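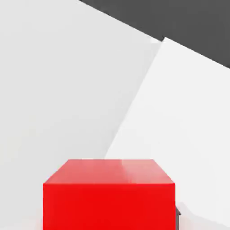
Figure 6. Rendered red cube. The top face is lighter than the front face.

4.2 Colour names and shaded surfaces

The second part of the study asked how bilingual speakers name a colour when the same object shows it in more than one shade. In the earlier work of Değirmenci, participants named flat paper chips, and the answers were very stable. Everyday objects are seldom flat, and we wanted to know if this stability remains when the light changes from one side to another.

We interviewed 19 speakers in Olska and 13 in Clilum. All of them grew up with two languages at home and used both of them every week. The interviews were done by Hacer Yurt, who speaks both languages, and they were finished in January. Each participant named the colour of household objects first in one language and then, after a short break, in the other. In total we collected 1,347 answers.

Most speakers gave one basic name for the whole object, even when its sides were clearly different in shade. A cube such as the one in Figure 6 may be called simply "red", although its top has a slightly pinkish tone. When we asked for the name of a single side, the answers became longer. Speakers added words such as "light", "washed" or "milky", and the older ones often compared the colour with a food or a cloth.

The two towns were different in one respect. In Clilum, speakers kept the basic name and put a describing word before it. In Olska, six speakers changed the basic name itself and used the word for pink, but only in the language of their mother's family. We think that this is connected with the textile trade of the town – the word is still used in the market for cloth that has lost some of its dye. The same speakers did not make this change in their other language, where the word for pink is newer and is used mainly for flowers and children's clothes.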